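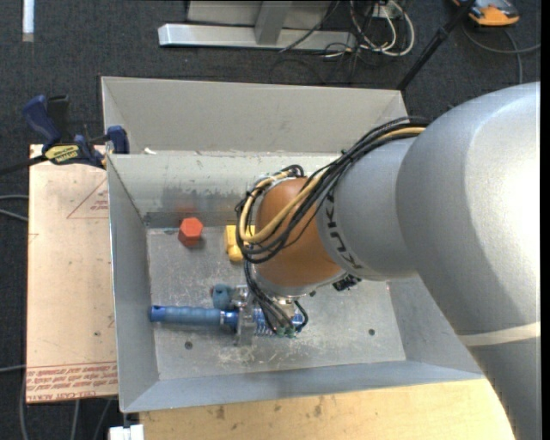

Arm down in the bin, red and yellow blocks at the back

Gripper drove into the bin floor mid-pick - where would you look first?

quietrelay
Posted 13th January

Hello everyone, longtime reader and very occasional poster. I'm hoping to borrow your brains, and I apologize in advance for the length. I've been living with this for a while and have nobody left at home who will listen to it.

We have a small picking cell at our place in Markaldale. The arm goes down into a sheet-metal bin, picks up a block, lifts, puts it back somewhere else in the bin, and does it all over again for as long as we let it. The software that chooses the pick point is our own, which we call Sindau, and it has run happily for months with only the usual grumbles (missed picks, the odd block wedged in a corner).

Overnight, on pick 1078 of the run, the arm came down for a block near the back wall and kept going. The tool hit the floor of the bin hard enough to trip the collision stop. Nothing bent as far as I can tell, and the cell was fenced and empty of people, thank goodness, but there's a fresh gouge in the bin and I haven't slept wonderfully.

What I know so far:

The commanded height in the log looks normal. It's the same number as the pick before it.

The sideways position was also normal.

The force reading on the wrist was drifting up for the last 40 picks or so before it happened. I only noticed that afterward.

I've jogged the arm slowly around the bin since, and it looks fine everywhere I've put it. I'd love to hear where you would start.

saltmarsh_dave2
Hi quietrelay, and sorry to hear it, that's a horrid sound to come in to (or to find in a log, I suppose). I'd start with the hoses and cables at the wrist, before any software at all. You've got a good fat bundle draped over there, with loops hanging around the wrist and leads going on down toward the tool. If one of those loops tightens up when the wrist turns a certain way, it pulls on the tool side, and the force sensor sees the pull. A slow drift over a few dozen picks is just what I'd expect from a bundle creeping around a little at a time.

We had a cell years ago where the hose worked its way over by a finger's width every shift. We chased it in the code for two weeks. Two weeks! It was a strap.

quietrelay
Thank you, that's a kind way of telling me my cables are a mess. They are, I won't argue. I'll run the wrist through its whole turn tonight, with the bin out of the way, and watch the force numbers while I do it.

tinplate
I'm going to disagree with the post above, though in a friendly spirit. Cable drag can upset a force reading, sure. It doesn't make an arm go lower than it was told. If the commanded height was right and the tool still met the floor, then either the floor was higher than you think or the tool was longer than you think.

So, two questions. How is the bin held down? I can see one bar clamp on the corner, and a clamp on one corner lets the rest of the bin wander. And what is it sitting on? There's a sheet of what looks like acrylic along the left side and wood at the front. If the bin has crept up onto the edge of something, the back could be sitting higher than the front, and your pick was at the back.

saltmarsh_dave2
Fair point about the height, but only if that's a plain position move. Plenty of people come down until they feel contact and then stop. If the zero has drifted, contact can be called late or never. quietrelay, which are you doing?

quietrelay
You've both put a finger on something, and I feel a bit silly for leaving it out. We do a position move down to just above the block, and then a short guarded move that ends when the force passes a threshold. The height I quoted was for the position move. The guarded part logs separately, to a file I had not opened. I've opened it now.

The threshold was set against a zero taken at the start of the run, and it never re-zeroed. There's supposed to be a limit on how far the guarded move can travel, too. I have to go and find out where that went.

mossgate
Jumping in from the Drarkau side of things (hello, we run a similar setup with a different arm). Please go look at that travel limit before you touch a single cable. Drift happens to all of us and always will. The limit is what should have saved the bin, and a cell with no limit on a downward move shouldn't be running unattended at all, in my opinion. I know that sounds stern. I mean it warmly!

We keep ours in the motion program itself, and the picking software isn't allowed to change it.

tinplate
Agree with mossgate on all of that. I'd still measure the bin. Four corners, takes a minute.

quietrelay
Update, with tea in hand.

I measured the bin first, to be fair to tinplate. The back edge is a touch higher than the front, by less than the thickness of a coin. Not enough to explain it, but I'm going to add a second clamp on the opposite corner, and I've taken the heights down in the notebook so there's something to compare with next time.

Then the wrist. With the bin out, I turned it slowly both ways, and the force reading does shift once the wrist is well past center. Dave gets his slice of the pie. The pick that failed had the wrist turned a long way over, and so did most of the ones leading up to it.

And then the limit. It's there in our settings, under the Ríos profile (that's our name for the older gripper fingers), and it was never copied over when we made a new profile for the fingers we have on now. A missing value was read as no limit. That was me, back when I was in a hurry.

mossgate
Oh, I winced for you. A missing value should stop the program dead, every time.

pinecone_op
Reading along and a little alarmed. Were the earlier runs on the same profile? I'd want to go back through them.

quietrelay
Good thought, and yes, they were. I went back through the guarded-move file for the last run that finished, which was 2405 picks, and in a few of them the tool went lower than I'd like before it stopped. It never hit the floor hard enough to trip anything. Some of the whitish scrapes under the gripper may well be from those, though I can't swear to it, as that bin has had a rough life.

saltmarsh_dave2
For what it's worth I'd re-zero before every pick, with the wrist already turned the way it's going to be for the pick. It costs you a moment each time and takes the cable pull out of the number.

tinplate
And I'd fix the cable routing properly and re-zero less. If you zero the pull away every time, you'll never see the bundle getting worse until a connector lets go. Two ways of looking at it, and I don't suppose Dave and I will settle it here.

saltmarsh_dave2
We will not, but log the zero value each time and you can have both. A graph of that would show the bundle creeping.

quietrelay
I like that a lot. The plan for now: a hard travel limit in the motion program, a stop on any missing value, a zero before each pick with the value logged, and an afternoon with straps and that bundle. No unattended running until I've had 980 clean picks with me sitting next to the stop button, which is the length of our ordinary day run. If all is well I'd like to have nights back by March. I'll post the zero graph once there's enough of it to look at.

pinecone_op
Please do. I'm off to check my own profiles for empty boxes.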